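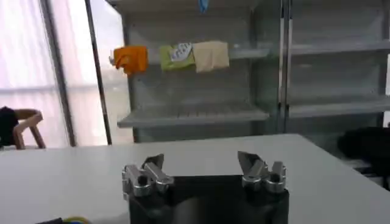 Can a robot arm put the cloths away yet?
Student project report, 23rd August
By the Skolwood project group

We use cookies to remember your settings. Accept - Manage

Our question was whether a two-fingered arm could do one small chore from start to finish: take a cloth from a shelf rail, lay it on the table, fold it once and hang it up again. We chose cloths because they turn up in kitchens and in shops, and the job takes a person very little time or thought.

The arm was run with Plurer, a control program we had used in an earlier module. Each try was given a limit of 15 minutes, and we made 258 tries over the summer. We wrote down which step each one had reached when it ended.

Picking up was the strongest part. With the cloth hanging over the front of a shelf, the fingers could close on the lower edge and draw it off. Crumpled cloths were harder, as the fingers often took two layers at once and the fold then came out crooked.

Laying the cloth flat took the most time. The arm has one hand, so it had to drop a corner, move round and pull the next one. A person uses both hands and gives the cloth a shake. We tried a shaking movement for 10 tries and gave it up after the cloth ended up on the floor in most of them.

Hanging up was the weakest step. The cloth had to go over the rail with enough of it on each side to stay there, and the arm could not tell when it was starting to slide.

We also visited Sowa, a shop in Vudport that folds up to 800 cloths and towels in a working day. The staff there said they would accept a slow machine if it could be left alone. Ours could not. One of us had to stand by to pick up dropped cloths and set the next try going.

Our answer is that the arm can do parts of this chore but not the whole of it without help. We would like to try softer fingertips next - the metal ones slip on thin cloth - and the arm is booked for us again in September.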